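Open day at the Montoya building, thread as I go. Typing on my phone standing up so forgive me

1/ Got here for the 10 o'clock slot. Queue out to the bike racks already. Lanyard, sticker, a tote bag I did not need. Tuesday, so lots of school groups and people who've clearly told work they're at the dentist

2/ Format is 3 rooms. Fulero have the big one downstairs (sorting parcels), Sedumia are doing greenhouse stuff on the first floor, and Kultatance are up at the top with arms and simulation. You can do them in any order but everyone does them in the same order, hence the queue

3/ Going top down. Smug

4/ Wrong staircase. Less smug. There's a goods lift that takes you to a locked corridor, avoid

5/ OK Kultatance. Small room, rows of chairs, one big screen, two people taking turns to talk. It's all simulation up here, they were upfront about that from the first minute. The arm on screen is computer made, so is the room round it, so is everything on the table

6/ Main point of the talk: before they let an arm near real stuff they run it through the same job over and over in made-up rooms. Different clutter, different lighting, things in awkward places. 576 rooms in the current batch. Someone asked who names them all. They're just numbered

7/ Bloke in front of me has a very large hat. Moved seats

8/ Today's job is toy planes. Well, model jets. Gripper has to deal with one while another's lying right next to it, which is meaner than it sounds, wings and fins are a horrible shape to get hold of. A mug has a handle. A jet has about nothing you'd call a handle 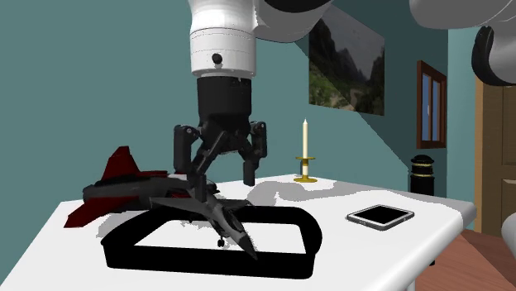
Three-fingered gripper over the grey jet, tray underneath, red-finned one over on the left. Simulated, the lot of it.

9/ Really like that they bother with the room. Teal walls, a landscape painting, candle in a brass holder. I asked if the candle matters and the answer was sort of — the arm's meant to cope with things that have nothing to do with the job. A plain grey box teaches it plain grey boxes

10/ Also that tablet lying flat by the tray. Dark, shiny, flat things are apparently a pain for camera systems in general. Didn't follow all of the explanation, there was a slide with a lot of arrows

11/ Shadows on the table are nice and soft. A kid behind me said it looks like a game and the speaker said yes, a lot of the same ideas, and then got asked game questions for a solid few minutes. Fair enough

12/ Best question of the session, from a woman near the door: how do you know it'll work on a real table. Answer was you don't, not till you try it, and a good run in simulation only buys you a go on the real one. Would have liked longer on this!! They moved on to the timetable for the next slot

13/ Per session it's 40 minutes incl. questions. Felt short. If you're coming this afternoon sit on the left, the projector fan is on the right and it is loud

14/ Now Sedumia. Warm in here. Trays of seedlings on a belt, camera on a stalk, a little pusher that nudges out the weak ones. Much simpler than upstairs and I think I undersatnd it better for that. They let you put your own tray through

15/ Mine got two rejected. Harsh

16/ Asked what happens to the rejects. Compost, mostly, but there's a table by the exit where you can take them home. I now own a tote bag with two sad lettuces in it. So I did need the tote bag

17/ Tea break. Machine takes cards only, flapjack is good, no seats

18/ Fulero last. Loud!! Ear defenders at the door, help yourself. Parcels come down a chute, get scanned, arm at the bottom puts them in cages. Stopped twice while I was watching, both times a soft bag thing with no proper sides. Staff member just lifts it off and starts it up again, no drama. Nice to see it with the hiccups left in

19/ Can't hear the speaker at all in there so read the boards on the wall before you go in, they cover most of it. Board by the fire door has the good diagram

20/ Someone replied asking if it's ok for little ones. Seedlings yes, parcels yes with ear defenders, top floor is a sit-down talk so depends on your little one. Pushchairs use the lift at the FRONT not the goods one (see 4)

21/ And for the person asking about the jets, no, I didn't see them do the same job on a real arm, the talk was all on screen. They said there's a real one downstairs in a lab that isnt open today. I asked nicely. Still not open

22/ Last entry is at 3. Parking at the back was full when I left, the bus stops right outside. Lettuces made it home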